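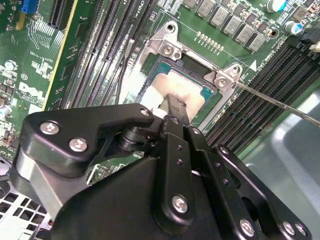
## Cleaning up an old Dell, one smear at a time

March 27, 2021

I have been putting off the old Dell tower since October. It's the big heavy workstation I bought from the surplus counter at Prosser, back when I was still telling myself I'd only look and not buy anything (ha!). It runs, it's just loud, and I'd had a feeling for a while that the thermal paste under the cooler was past its best. So out came the screwdriver and a pot of coffee, and the tower went down on its side, which is how I like to work on these because nothing has to fight gravity.

Old paste is such a funny thing. It spreads itself over the top of the chip in that pale, off-white film and you wonder how so little of it can get so far. I wipe with a lint-free cloth and a few drops of the Hakivico cleaner, always from the outside edge in toward the middle, so I'm not pushing the mess down into the socket. It takes longer than you'd like. I went through 6 cloths the last time I did one of these, and I regret none of them.

Once the top is clean I loosen the screws on the metal bracket a little at a time, going back and forth between them so the pressure comes off evenly. Then the processor can come out and go somewhere safe,
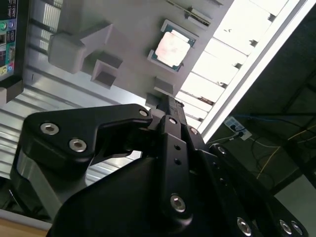 and by safe I mean seated in the pocket of a fixture, well away from my coffee. I learned that one years ago with a different computer and I still don't like to talk about it. A chip is a small thing to be so nervous about, but I get nervous every single time, and I think that's probably healthy.

With the processor out of the way I like to sit and look at the board for a bit before I do anything else. Big workstation boards are so handsome! There are memory slots on both sides of the socket, and I always forget how much room that leaves for growing into. Someday I'll fill more of them. I keep an eye on the Kusine listings for matched pairs, and 2 sticks at a fair price would make me very happy.
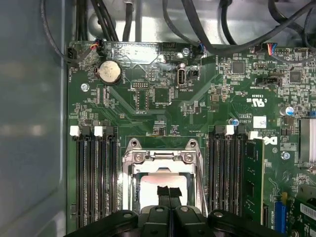

*The socket, with memory slots on either side and the coin battery up top.*

The cables are the part I'm least proud of. I had every intention of tidying them with the soft ties I ordered from Celtby, and I did get as far as opening the bag. Next time, maybe. For now I've tucked what I could out of the way and let the rest be.

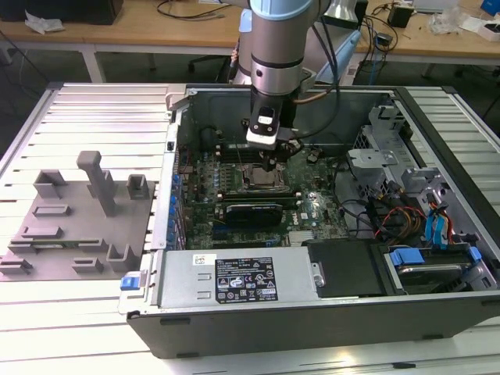
Do you have to take the processor out just to change the paste?

Most of the time you can leave it right where it is, wipe the top clean, and put on a fresh dab before the cooler goes back. I take mine out when I want to check the socket too, and I go slowly, with good light and nowhere to be for the rest of the afternoon.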